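Chapter 7
What a Success Rate Leaves Out

Most papers on learned manipulation put one number in the abstract. A policy opens drawers 94 times out of 100, let us say, and the reader is expected to be impressed. This chapter asks you to hold off. Before the number means anything, you need to know who set the starting poses, what the checker counted as done, and how many versions of the policy were thrown away before this one was run.

We will work with three pieces of software. Podivent is the simulator. Turinik is the planner, an ordinary sampling-based one with a long list of settings. Drillow is the evaluation tool that resets the workspace, starts an episode, and writes down pass or fail. You will spend more time with Drillow than you expect, and you should trust it less than the other two.

Take the drawer task used in the exercises. The arm has to pull a single drawer open. The checker reads one joint value from the simulator and compares it with a threshold. That is the entire definition of success. It says nothing of whether the fingers held the handle or wedged themselves behind the drawer front, and nothing of what happened to anything standing on top of the unit. A policy that yanks the furniture sideways can score the same as one that pulls cleanly.
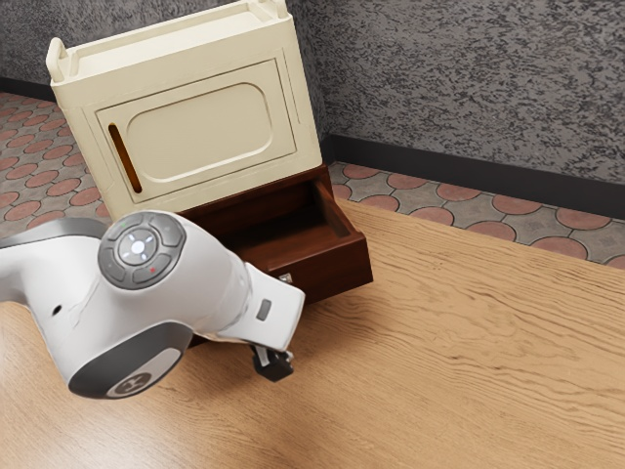

A threshold on one joint is cheap to compute, and that explains most of its popularity. Contact checks cost more, and they bring troubles of their own: simulated contact depends on solver settings that differ from one release to the next. In our own runs for this chapter we logged 1,684 episodes, then went back and replayed a sample of 50 that Drillow had marked as passes. Several were passes only in the sense that the number had crossed the line. We changed the checker after that, and the score dropped. The policy was the same file.

Tạ, the perception module we use from Section 7.3 onward, adds a second problem. During training it is given object poses straight from the simulator. At test time it must estimate them from rendered images. Authors often report the first setting in the main table and leave the second for an appendix – if it appears at all. When you read a results table, find out which one you are looking at before you compare it with anything.

None of this makes simulation useless. It is fast and repeatable, and it breaks nothing you have to pay for. But repeatable is a weak word. A bad test repeated 100 times with fixed seeds gives you the same bad answer with a smaller error bar.

Section 7.1 covers reset distributions. Section 7.2 rebuilds the drawer checker in stages, starting from the joint threshold and adding 2 further conditions. Readers who have already installed Podivent should still run the setup script again – the default time step was changed in the version dated Jul 3, 2025, and older logs will not match the tables printed here.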